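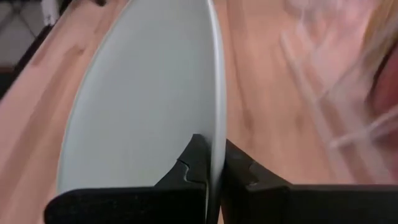
Does washing up by hand use more water than a dishwasher?

It depends mainly on whether the tap is left running. In the shared kitchens covered by this report, residents who washed up in a filled bowl used far less water than residents who washed under a running tap, and the gap between those two groups was wider than any gap between hand washing and machine washing.

Filed under: Student Projects / Water and Energy
Shares 14 | Comments 3
Search this site Search Go

Water Use in Shared Student Kitchens
Project report, second-year Environment and Housing module
Author: Orvokki Niskanen
20 Sep 2026

1. Background

Lirkham Hall houses students in two blocks, Dultari and Nieminen. The blocks were built to the same plan, with one kitchen on each floor shared by all the residents of that floor. Water is included in the rent. Residents do not receive a bill and, before this project, had no means of knowing how much water their floor used.

The module requires each student to study one household resource over a full term. Kitchen water was chosen for this report after the hall office confirmed that the kitchen supply could be metered apart from the bathrooms. An earlier plan to include laundry was dropped, as the laundry room serves both blocks from a single pipe.

2. Questions

The project set out to answer the following:

How much water is drawn in a shared kitchen over one week?
Which tasks account for most of it?
Does showing residents their own weekly total change the amount used?

3. Method

Flirkon clip-on meters were fitted to the hot and cold supply of two kitchens, one on the second floor of Dultari and one on the second floor of Nieminen. Readings were taken each evening by the author. The first full week of readings was in January. No notice was displayed during that week, although residents had been told in writing that a study was taking place and had been given the chance to object.

From the third week onwards a printed sheet was placed beside the sink in the Dultari kitchen. It gave the previous week's total in litres and nothing else. The Nieminen kitchen received no sheet and was used for comparison.

A log book was kept in each kitchen for the whole term. Residents were asked to write down the task each time they used the tap for more than a few seconds: cooking, drinking, washing up, cleaning or other. The two books held 1,490 entries at the end of term. A questionnaire was also sent to every resident of the hall, and 187 replies were received.

4. Findings

4.1 Weekly totals

The Dultari kitchen drew 2,666 litres in the first full week. In the last week of term it drew 1,586 litres, a fall of two fifths. The Nieminen kitchen showed small rises and falls across the term but no clear trend.

4.2 Tasks

Washing up was the most frequent entry in both log books. Cooking came second. Drinking water appeared less often than expected, and several residents explained in the questionnaire that they filled bottles in the bathroom to avoid a queue at the kitchen sink.

Rinsing was raised by many of those who replied. A common habit was to rinse each item under the tap before washing and again afterwards. Residents who had been taught to use a second bowl for rinsing tended to describe this as something learned at home.

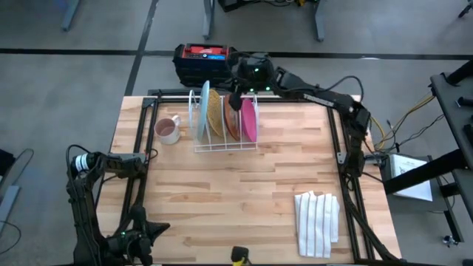 Figure 1. Plates standing in a wire dish rack on a wooden tabletop.

4.3 Attitudes

Most replies stated that water use was important in general. Fewer stated that it was important in the hall. Some residents objected to the weekly sheet on the grounds that one or two people on a floor could be responsible for most of the total, and that a shared figure was unfair to the remainder. This objection is reasonable and the method used could not answer it.

5. Limits of the study

Only two kitchens were metered. The number of residents present changed from week to week, particularly near the end of term when some had already gone home, and part of the fall in the Dultari kitchen may be due to this. The Nieminen kitchen did not show the same fall, but its residents were mostly on courses with later examinations.

The log books relied on goodwill. Entries were more frequent in the morning than the meter readings would suggest for the day as a whole, and late-evening use was probably under-recorded. The cold meter in the Nieminen kitchen was also found loose on one occasion and the reading for that day was left out.

6. Recommendations

The hall office is asked to consider the following.

A washing-up bowl should be supplied for every kitchen sink and replaced when damaged.
Weekly totals should be displayed in all kitchens for one further term, together with the number of residents present.
The dripping hot tap on the first floor of Nieminen, reported twice during the project, should be repaired.

7. Acknowledgements

The author thanks the residents of both second-floor kitchens for keeping the log books, and the hall office at Lirkham for access to the pipework. The meter readings are held by the module office and may be consulted on request.

Tags: water, shared housing, student work
3 comments | Share this report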